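Ulluvmont Dispensary Customer Board
Topic: Loyalty points on edibles

pristimska_45
My January order came to 893 points, yet only 500 were credited. Please advise.

Lovisa Holmgren (store staff)
Points are not issued on Rosenthal gummies. The terms were revised at 8 a.m.

asto
I must disagree. The counter sign still lists them.

Lovisa Holmgren (store staff)
The sign will be replaced. Your balance stands. 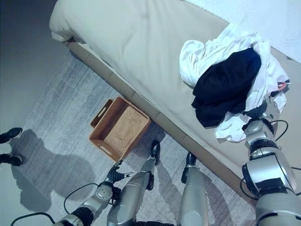
Clothes on the bed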